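Button Sorting, Two Arms: comparing grippers on industrial push-buttons

README and data card, version 2 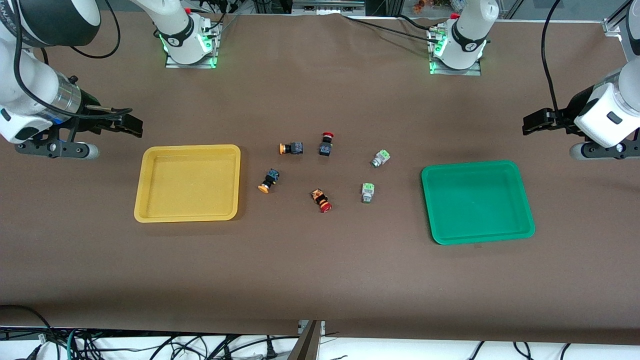 By Devika Arumugam
Maintainer, Utberg bench data

June | 14 comments | 31 shares | Print this page | E-mail this page

## What's in the set

Push-button switches are wonderful little objects to pick up. They roll, they tip over, they have a smooth cap at one end and a blocky terminal body at the other, and they almost never present the same face twice. We wanted something harder than cubes and cheaper than real assemblies, and once we'd tried a few handfuls of these we stopped looking.

The task is a plain one. Switches start in the open middle of the table, between a yellow tray and a green tray, and the two arms sort them into the trays according to a rule given at the start of the run. The same task was run with two sets of two-finger grippers so that you can compare them on equal terms.

- 232 runs in total
- 200 for training, 32 held out for testing
- 40 of the training runs are marked `hard` (see below)
- 2945 single grasp attempts, each labelled

Failed grasps are in there too, with the same labels as the good ones. Please don't filter them out before you've had a look! Some of the most useful behaviour in the whole set is an arm having a second go at a switch that has slid away from it.

## Layout

Six switches per run: two with orange caps, two with red mushroom caps and two with green-and-white bodies. They are dropped by hand and left however they land, standing or lying down. The trays are shallow with a raised rim and stay put between runs, yellow nearer the right arm and green nearer the left.

A note on left and right, which has tripped up every new person on the project. We name the arms from the robot's point of view. The fixed camera looks back toward the two bases, so the robot's **right** arm is on the **left** side of the picture. All field names follow the robot, never the camera.

## The grippers

**Cletov** — the stiffer set, with flat fingertips. Very good on the square switch bodies, and quick to close. It struggles with mushroom caps, which tend to squirt out sideways if the fingers meet them above the widest point.

**Dronditz** — softer tips with a bit of give. Slower, and it needs a more careful approach when two switches are touching, but it is lovely on anything round. I expected it to lose on speed and it did. I didn't expect it to need so few second tries.

Both arms carry the same set during any one run. We thought about mixing them, and tried it on a quiet afternoon, but the runs were hard to compare and aren't included.

## Folders

```
runs/
 train/
 test/
meta/
 grippers.csv
 rules.csv
 grasps.csv
tools/
 replay.py
```

Each run folder holds the fixed camera video, joint positions for both arms, finger opening for both grippers, and a short text file with the sorting rule in plain words.

## Fields in grasps.csv

- `arm`: `right` or `left`, from the robot's side
- `set`: `cletov` or `dronditz`
- `switch_type`: `orange`, `red` or `green_white`
- `pose`: `standing`, `lying` or `leaning`
- `result`: `held`, `slipped` or `missed`
- `hard`: `yes` if any two switches are touching at the start

## Known problems

Joint times and video times drift apart slightly on long runs. `replay.py` corrects this, so use it as your starting point instead of rolling your own.

The `leaning` label is a judgement call. Two of us labelled the same batch and disagreed more on this one than on all the others put together. Treat it as a soft label.

Colour balance shifts a little between morning and evening runs. If you are training from pixels, colour jitter helped us quite a bit.

The held-out runs use the same table, trays and kinds of switch as the rest. A good test score tells you about new layouts only, and I'd be very keen to hear how a model copes with a different tabletop.

## Changes since version 1

- Finger opening is now in millimetres for both sets
- Sorting rules rewritten in shorter sentences
- Fixed swapped arm names in a handful of early runs
- Added the `hard` flag

## Using it

Free for research and teaching. If you publish with it, please cite it as "Utberg Button Sorting, version 2". Bug reports are very welcome, and if you've tried a third set of fingers on the same task, send the numbers along and I'll add a table for them in the next version.

Print | E-mail | 14 comments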